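How to Bring a Sorting Arm Into a Small Print Shop (Without Losing Your People)

I run the finishing room at Vunby, where we pack photo prints and greeting cards, and last October we handed part of the sorting over to a robot arm. Friends at other shops keep asking how we did it, so I'm finally writing it down!

Start with the job your crew complains about most. Ours was pulling single prints out of mixed returns, 449 of them on a bad morning. Lertchai Nakpan had done it for years and his wrists hated it, so that's the job we picked (he voted twice).

Next, write down what the person does, including the bits they don't think about. Lertchai tilts a print by one corner before he lifts it. He never touches the middle. All of that went onto a sheet taped to the wall, and the sheet became our setup list.

Then work through the grips in simulation before you book any floor time. Begin with one print at an angle, fingers open wide, and only close them once you're happy with the approach. Save every try with a name you'll recognize later. We got to 671 tries and I was very glad of the names.
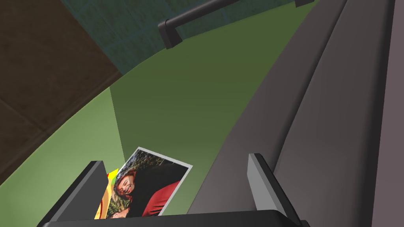 Does the person who used to sort by hand still have a job?

Everyone on our crew stayed, but the work changed. Lertchai now checks the rejects and adjusts the grip settings, and he got a pay bump for it, which I'd push for before the arm arrives.

After that, set the hours. We run the arm from 6 a.m. to noon and sort by hand in the afternoon, mainly so people keep the knack. Prapai Rojanasak wanted it the other way around, and you may too if your returns come in late.

Put a stop button where the shortest person on the crew can reach it. Walk everybody through pressing it, office people included.

Last thing, hold a ten-minute talk at the end of each week for the first two months. Ask what got slower. At our place it was labeling, and we moved a table closer to fix it. The table is still a bit wobbly.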